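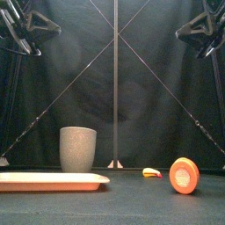 Tray and speckled cup on a dark tabletop.

FOR IMMEDIATE RELEASE

SKESTIRIA INSTITUTE OF TURIVLOW TO HOLD WINTER LECTURE SERIES, WITH CHAIRS

TURIVLOW. The Skestiria Institute of Turivlow will open its winter program in December with a series of public talks on migration, language and the long business of settling in. Talks begin at 7 p.m. at Falla Hall. Doors open at 6:30, and the side door, which members have been pulling for years, will now be marked "Push."

The series is called "Where Are You From, Though?" The title won a vote of the membership by a margin of 2. The runner-up, "Perspectives on Belonging," has been set aside for a year when we feel more serious.

The opening talk looks at the letters that early Skestirian families in Turivlow sent home. The Institute holds 34 of them. They deal with the price of butter, the weather, the failings of cousins, and the price of butter again. Readers hoping for stirring accounts of a new life will find one, in the fourth letter, and it is mostly a complaint about a boarding house. All 34 have been translated into English for the first time, and copies will be on sale at the door.

Later talks take up bilingual schooling, the spelling of family names at the county clerk's office (one family left with three versions and still uses them all), and the question of whether the Skestirian dumpling has a correct shape. That last talk has been given extra time for discussion. The Institute takes no official position on the dumpling.

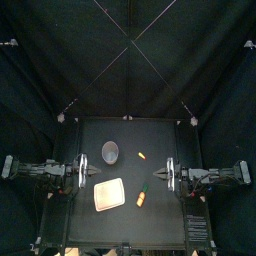
The program also marks the return of the Joo Prize, given for an essay by a high school student on a relative's move from one country to another. The prize went unawarded last year, when the deadline was printed in the newsletter as a date that had already passed. The new deadline has been checked by several people, some of whom agreed with each other. Essays may be written in English or Skestirian. Students who switch between the two in the middle of a sentence will be judged as sounding like everyone else at the Institute.

The winner receives $50 and a place on the program at the closing evening, where the essay will be read aloud. Applause is customary and tends to be loud.

The Institute has also finished its members' handbook, now in its 19th draft. It explains how to join, how to borrow books from the reading room, and how to return them, a chapter we would ask certain households to read first. Paper copies are at the front desk of Falla Hall, and large-print copies can be requested there.

Admission to all talks is free. Coffee is served afterward, and cake is served for as long as there is cake. Seating is first come, first served, except for the armchair by the radiator, which has been spoken for.

ABOUT THE INSTITUTE

The Skestiria Institute of Turivlow supports the study and enjoyment of Skestirian language, history and cooking. It is open to anyone with an interest in the subject, including people who married into it.

Press inquiries: please write to the Institute's office at Falla Hall, Turivlow. The phone is answered in the mornings.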